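The bus from Rellton takes its time getting up to Vunside, and by the third bend I had stopped minding. The road follows the river for a while, then gives up on it and climbs through beech woods, and when the trees finally part you see the village all at once, red roofs and a stubby church tower, with the hills piled up behind it.

I had booked two nights at the Kedivus guesthouse and ended up staying five. Wanda Nowakowski, who runs the place with her sister, didn't seem at all surprised when I came down to ask. She just moved my name over in the book and went back to slicing bread. Breakfast goes on until 10, and it's the kind you linger over – plum jam, soft cheese, dark rye, and coffee that keeps arriving whether you ask or not.

Most people come for the ridge walk. The path starts behind the church and goes up to the lookout at 1,046 meters, and if you're a dawdler like me it will fill the whole day. September is a lovely month for it, with cool mornings and bilberries still hanging on in the shady spots.
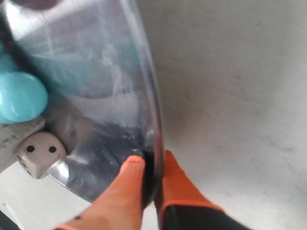
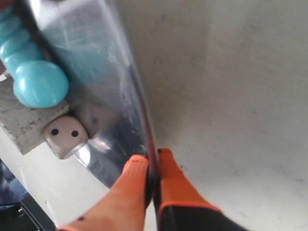
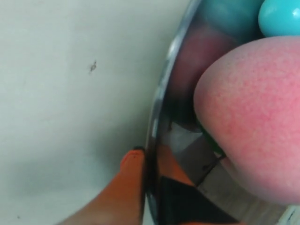
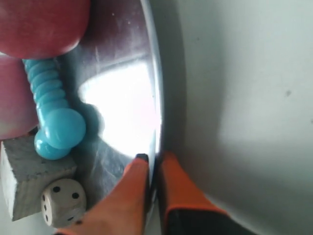
Anum Bugti thinks I've got it all backwards, and that the ridge is better left for the last day, once your legs have remembered what hills are. Start with the lake path, she told me over supper, and take a towel, even if you swear you won't go in.

She was right about the towel. The water is brown and clear, like weak tea, and so cold that I squeaked getting in (there were children watching, and they enjoyed it very much). Afterward I sat on the little jetty in my sweater and ate a cheese roll, and I can't remember a better one.

There's a bus back down at 2 in the afternoon and another at dusk. Take the later one if you can, and sit on the left, where you get the river most of the way to Rellton.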